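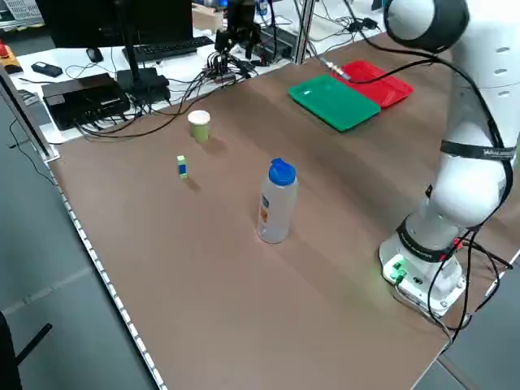 Figure 8. Bottle, blocks, paper cup and trays on the table.

4.2 Laying out the small items on the table

This section explains how to put the small items on the Rumstead table before you begin an activity. Please read all the steps one time before you start.

You need:
- one plastic bottle with a flip cap
- two block cubes
- one paper cup
- two plastic trays, green and red
- a soft cloth

1. Wipe the tabletop with the soft cloth and let it dry. Do not use a cleaner which leaves wax, as the bottle and the cup will slide on it.

2. Put the two trays toward the back of the table, on the right side. The green tray lies in front and may cover a part of the red one. It is allowed that the green tray stands at an angle.

3. Stand the bottle in the middle of the table. Close the flip cap until you hear a click.

Note: A full bottle is more stable than an empty one. If you fill it, use only plain water and leave 2 cm free under the cap.

4. Place the yellow-green cube behind the bottle and a little to the left. Set the blue cube on top of it. Press lightly with one finger. If the upper cube moves, lift it and set it again.

5. Put the paper cup further back, slightly left of the center. The cup must stand upright on its base, with the white rim up.

Caution: Never put a hot drink in the paper cup. It is a layout item only. Replace the cup when the rim becomes soft or folded.

6. Look at the table from the front. The bottle, the blocks and the cup should each be free, without touching one another. Keep at least 8 cm between them.

Caution: Keep the items away from the perforated rail at the left edge. A bottle which falls from the table can crack, and water on the floor is slippery.

After use

Empty the bottle and leave it open overnight. The trays can be washed by hand in warm water, then put them one inside the other for storage. The blocks should be wiped only, never soaked.

Spare trays and cups can be ordered from Plustent in packs of 27. For the blocks, write the color of each cube on the order form.

Section revised by Xiomara Doucet, February 3, 2026.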